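Thursday, July. Joint sealant, third look

Went back through the Lornar sheet before lunch. It claims the sealant will take repeated slab movement without letting go of the sides, and gives one neat curve to prove it. No mention of how the joint faces were prepared, or whether anyone brushed them first. I'd bet they were cleaner than any joint I've ever filled.

Our own bench pieces: 2 with Lornar, 2 with Stasiv, same mould, same mix. After 7 days one of the Stasiv pair has a gap I can get a feeler gauge into. The other is fine. That tells me very little, except that I don't trust my own filling much more than I trust their curve. 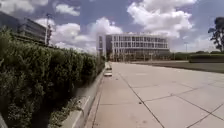

2 min read

Outdoor paving with long straight joints is what all this is meant for, and a short block in a warm shed isn't much like it. The rig counter stood at 3,312 cycles when I switched off. Sounds a lot. It was the same small pull each time, with no grit, no frost and nobody's van parked on it.

Brivent want a recommendation. I'm not giving one on four blocks. Dimeo primer might help the edges, but if we add it now we change two things at once and learn nothing about either.

To do: cut the bad Stasiv block open and look at the bond line. Remake both pairs, brush the faces properly, write down who filled which. Ask Lornar for the raw numbers (expect a brochure).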